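Jallberg Extending Dining Table, Model 2806

Solid oak top, steel underframe, one butterfly leaf
Seats six closed, eight extended

Overview

The Jallberg 2806 is a rectangular extending table for dining rooms and larger kitchens. The leaf is stored under the top on a center pivot and unfolds without being lifted out of the table. One person can extend the table from either end in under a minute. The underframe travels with the top halves, so the legs stay at the corners in both positions and do not interfere with chairs placed along the sides.

The 2806 replaces the 1792, which had a loose leaf and wooden runners. Leaves and runners are not interchangeable between the two models. Chairs and benches in the Lonadcombe range fit under both.

Dimensions

Length, closed: 71 in
Length, extended: 91 in
Width: 37 in
Height: 30 in
Clearance under apron: 25 1/4 in
Top thickness: 1 1/8 in
Weight, assembled: nearly 190 lb
Cartons: 2

Allow 36 in between the table edge and the nearest wall or cabinet on any side where people will sit. Where the side is used only for passing, 24 in is enough. Measure with the table at its extended length, including rooms where the leaf will be used only a few times a year.

Top

The top is made from full-length oak staves, edge glued, with breadboard ends. The ends are fixed at the center and slotted at the sides to allow for seasonal movement. A difference of up to 1/16 in between the breadboard end and the long edge is normal and will vary with indoor humidity.

Three finishes are offered: clear matte oil, smoked oil and white-pigmented oil. All three can be repaired locally with the Fundetti maintenance oil listed under Accessories. The leaf is finished in the same batch as the top. It may look slightly lighter after the first year if it is kept closed, and evens out when exposed to daylight.

Underframe and runners

Legs are 2 in square steel tube with a powder-coated finish in black or warm gray. Each leg bolts to a corner plate with four M8 screws. Leveling feet adjust by 3/8 in. Felt pads are supplied for wood floors and should be replaced when worn.

The runners are ball-bearing steel, greased at the factory. They need no further lubrication. Do not use spray oil on them, as it collects crumbs and dust. If the halves become hard to pull, vacuum along the open runner and check that both catches are released.

Assembly

Two people, 40 minutes. A 5 mm hex key is included. Assemble upside down on a blanket or the flattened carton. Tighten the leg screws by hand first, turn the table over, set the feet, then tighten fully. Do not drag the table on its legs. Check the screws again after a month of use.

Care

Wipe with a damp cloth and dry along the grain. Use mats under hot dishes. Apply oil twice in the first year and once a year after that, with a thin coat left on for 15 minutes and the excess wiped off. Keep the table at least 20 in from radiators.

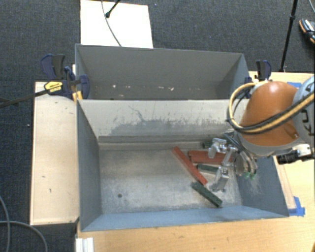

Red and dark green bar-shaped pieces in a gray metal bin.

Accessories and spare parts

3031 Lonadcombe bench, oak seat, 63 in
Zulu side chair, stackable, black or warm gray
Fundetti maintenance oil, 8 oz
Leg screw set, M8, 16 pieces
Felt pads, set of four
Replacement catch, left or right

Delivery and warranty

Delivery is to the room of choice on the ground floor. For upper floors, check that the stairway takes a carton 76 in long. The frame and runners are covered for ten years and the top for five. Damage from standing water, heat or missed oiling is excluded.

For finish samples, contact Mirjam Nijs in the sales office. Parts for the 1792 are still supplied while stock lasts; send the model number from the label under the top to Hendrik Sithole, spare parts.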